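《计量与质量管理基础》课程讲义

第四讲 称量误差与测量不确定度

适用对象:食品检验与物流管理专业二年级
主讲:Anneli Räsänen
实验指导:Wondimu Gidey
修订日期:2024-08-03

一、本讲内容与要求

本讲讨论质量测量中的误差来源、重复性的表示方法以及称量结果的记录规范。学生应在课前复习第三讲中关于算术平均值与标准偏差的内容。学习本讲后,应能区分系统误差与随机误差,能独立完成一组重复称量的数据处理,并能按规定格式填写称量记录。

二、基本概念

1. 质量与重量
质量是物体所含物质多少的量度,单位为千克(kg)。重量在物理学中指物体所受的重力,单位为牛顿(N)。贸易及日常用语中常以“重量”指称质量,本课程的实验报告一律使用“质量”一词。

2. 分度值与准确度
分度值是衡器相邻两个示值之差。分度值小的衡器,其准确度未必高。若一台电子秤的分度值为0.01 g,而未经校准,其示值仍可能偏离真值数克。学生在报告中常将二者混用,评分时按概念错误处理。

3. 系统误差
在重复性条件下保持恒定或按可预见方式变化的误差分量。常见来源包括零点漂移、灵敏度偏差、空气浮力以及衡器未调水平。系统误差可通过校准加以修正,增加测量次数不能使其减小。

4. 随机误差
在重复测量中以不可预见方式变化的误差分量。气流、振动、供电波动及读数时机均可引入随机误差。取多次测量的平均值可以减小其影响,平均值的标准偏差等于单次测量标准偏差除以测量次数的平方根。

三、称重传感器的工作原理

小型电子衡器多采用电阻应变式传感器。弹性体受力后产生微小形变,粘贴于其表面的应变片电阻随之改变,经惠斯通电桥转换为电压信号,再由模数转换器处理后显示。应变片对温度敏感,衡器自低温环境移入室内后,应静置至与室温平衡再行使用。

弹性体的响应以受力方向与传感器轴线一致为前提。设秤面与水平面夹角为θ,在理想情况下,传感器感受到的分量为mg·cosθ,示值随倾角增大而减小。倾角较小时偏差不易察觉,但对高分度衡器已不可忽略。

四、算例

Berge仓库对一批散装香料进行抽检,标称净含量为每袋300 g。检验员使用Flakeck衡器对同一袋样品连续称量五次,得到下列数据(单位:g):

300.2,300.1,300.3,300.2,300.2

平均值为300.20 g。各次偏差的平方和为0.02 g²,除以自由度4后开方,得单次测量标准偏差0.071 g;再除以5的平方根,得平均值的标准偏差0.032 g。

校准记录表明,该衡器在此载荷下示值偏高0.4 g,修正后的结果为299.80 g。由此可见,系统误差的量值大于随机误差的量值。只报告重复性而不作修正,将得出偏高的结论。

思考:若将称量次数由五次增至二十次,修正值是否改变?平均值的标准偏差如何变化?

五、衡器的选用

选用衡器时应同时考虑最大秤量、分度值与使用场所。台式天平适用于固定实验室,便携式衡器适用于现场初检。样品质量应处于衡器的有效称量范围之内,接近下限时相对误差显著增大。最大秤量为3000 g的衡器,不宜用于称取数克的添加剂。
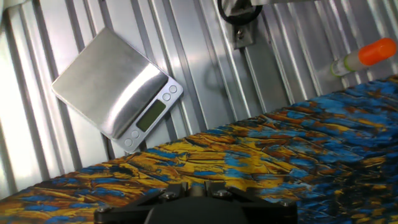

图4-1 袖珍电子秤,不锈钢方形秤盘,下方为液晶显示屏

便携式衡器的示值不得直接作为仲裁依据。现场初检结果处于合格界限附近时,应将样品送回实验室复称。

六、称量记录规范

(一)记录应包括样品编号、衡器编号、环境温度、零点示值、各次示值及操作人签名。
(二)原始数据不得涂改。如有笔误,应以单线划去,在旁注明正确数值并签名。
(三)末位数字为零时不得省略。分度值为0.1 g时,应记作240.0 g,不得记作240 g。
(四)修正值与示值分栏填写。

七、课后作业

1. 某样品在Zeken衡器上的示值为187.0 g,校准证书给出的示值误差为+0.3 g,求修正后的质量。
2. 秤面倾角为5°时,按第三节公式计算示值的相对偏差,结果保留两位有效数字。
3. 阅读Bullosico案例材料,指出其中三处不符合第六节规定的记录,并逐一改正。

作业以纸质形式提交,封面注明学号与实验分组。第五讲安排在10月,内容为容量器具的检定,请提前领取实验预习表。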